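Retail Layout and Shopper Behavior
Unit 8: Why the produce comes first
Instructor: Carola Weidemann

Reading for this unit: Lindemann, chapter 2, and the Trinness case. The case is long and the tables are dull. Read the tables.

1. The front door problem

Common sense says to put heavy, sturdy goods near the entrance and soft fruit last, so the tomatoes end up on top. Most grocery stores do the reverse, and shoppers have been crushing their own peaches ever since. The usual explanation is mood. Color and freshness near the door make the whole store seem fresher, canned soup included.
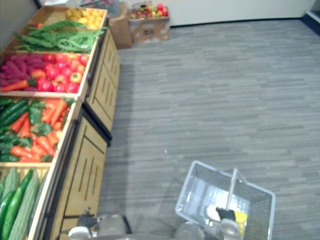 Fig. 1. Tiered produce stand with angled bins.

Angled bins do a second job. A flat table shows you the front row; a slope shows you the pile. Managers like a pile. Shoppers read a half-empty bin as leftovers - even when the last six lemons are perfectly good lemons.

Trinness tested this over 176 store days. Look at how "full" was defined before you quote the result in an essay. Last year's class did not, and I had to read it.

2. Neighbors

What sits beside what matters more than students expect. Yellow next to green sells the yellow. Onions next to onions sell nothing in particular. Loose items also slow people down, as they stop to pick and choose, and slow shoppers buy more. 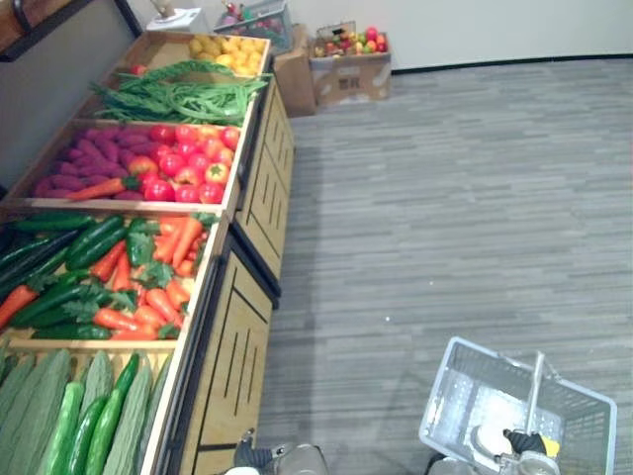 3. For next week

Visit a grocery store and sketch the first aisle you reach. Mark where you slowed down. Write it up in 700 words, and buy something, or the staff will start to wonder about you.

Zhenhua Xu has the sign-up sheet for the Kingi presentations.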